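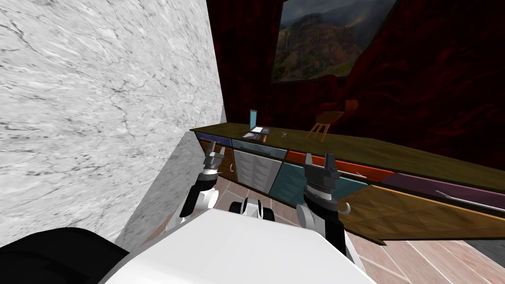

*Image credit: Ayaaba*

## Setting up your Resstead watch party

I run the fan page for *Ellberg*, the reality show where 16 strangers share a house and somebody storms out before dessert. Resstead is the app my group uses to watch it in sync, and this is how I get everyone in on time (more or less!).

1. Open Resstead and tap **New party**. Pick Prisotero as your streaming service – you both need your own login, I'm afraid.
2. Search for *Ellberg* and choose the episode. Check the season number twice, please. I once spoiled the whole reunion for myself.
3. Set the guest limit. The app allows up to 200 people, but the chat flies by so fast at that size that I keep mine much smaller.
4. Turn on **Spoiler shield**. It hides comments from anyone who's ahead of you.
5. Copy the invite link and send it out.
6. Press **Start** when your friends show up green in the guest list.

**Note:** The reunion is split into 2 parts, and each one needs its own party. The link from the first won't carry over.

**Caution:** Don't hit **End party** during a commercial break! It wipes the chat for everybody, and all those lovely jokes about the rose ceremony are gone for good. Use **Pause** and wait it out.

If the sound drifts out of step, leave the party and rejoin with the same link. You'll land right back where the host is, and your earlier comments will still be there.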